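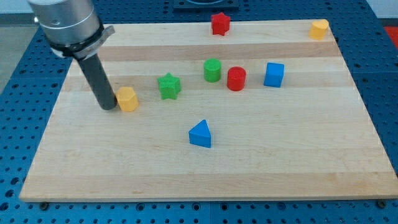 You can't prove a label is false by failing to trace it, came the first comment on our draft, and the reader added that a small shop might know exactly where its maple grew and just not have the paperwork. We left the comment at the top because it is fair, and because it bothered us for most of the project.

Local Wood in Kullbridge: What Does the Label Mean?
Final project report, 2019-09-06

Why we looked at this

Shops in Kullbridge like the word "local." It is on cutting boards, stools, picture frames and firewood bundles, and it adds to the price. Our question was simple: if a wooden item is sold as local, can an ordinary buyer find out where the tree came from? We did not set out to test the wood itself. Lab methods for that exist, but they cost money we didn't have, and we doubt most buyers will ever mail a splinter to a lab.

What we did

In May we picked 30 wooden items on sale in town. We tried to spread them between furniture, kitchen goods and small gifts. For each one we wrote down the exact words on the tag and then asked the seller three things: what species is it, who sawed it, and where did it grow. If the seller didn't know, we asked for a supplier and called the supplier.

We had planned to sort items by how strong the claim was. This broke down fast. "Made here," "local wood," "native hardwood" and "from our region" kept turning up as if they meant the same thing. They don't. A bench can be made here from lumber that came a very long way, and "native" can cover half a continent. In the end we used one plain test: would a normal person reading the tag think the tree was local? Two of us judged each tag separately and argued over the ones where we disagreed.

What we found

Of the 30 items, 21 passed that test, meaning the tag would make a buyer think of local trees. We could follow 10 of those back to a named sawmill. For only 3 could anyone tell us which piece of land the tree was cut on, and in every one of those cases the answer came over the phone with nothing in writing.

Jimance, the furniture store, had the most detailed tags and the least behind them. The staff were friendly and gave us different answers on different visits. On one visit the dining tables were local maple. On the next they were "local style." We don't think anyone was lying. We think the tags were written by someone in an office and the floor staff had been left to fill in the rest.

The Sarmiento yard went the other way. Its stacks are marked with species and grade and almost nothing else. It makes no local claim, yet it was the only place that could show us a delivery slip on the spot. We did not expect the plainest signs to belong to the best records, and one yard is not enough to call it a pattern.

Hedalik, a line of kitchen boards and spoons, prints "rooted in our hills" on the box. We asked which hills. The reply thanked us for our interest and attached a catalog.

Problems with our own work

Our sample was whatever was on the shelves, and we are students with clipboards, so some sellers may have brushed us off where they would have helped a paying customer. The reader quoted at the start is also right that missing paper isn't proof of anything. Still, we don't accept that this settles it. If the shop is charging extra for where a tree grew, it seems odd that the buyer should be the one who has to prove it grew somewhere else.

There is a bigger doubt that we never got past. We started out assuming that local wood is better for the environment. The sources we read mostly took this for granted too, or measured only trucking – and trucking is one part of it. How the woodlot is managed, how the lumber is dried and how long the thing lasts could matter more. We have no data on any of those.

If another group takes this on

Get the tag wording in writing before asking questions, as one tag changed between our visits. Call suppliers in the morning. Ask for the mill first and the woodlot second – people seem to shut down when the woodlot comes up early. And agree on what "local" means before leaving the building, which we didn't, and which cost us our first afternoon.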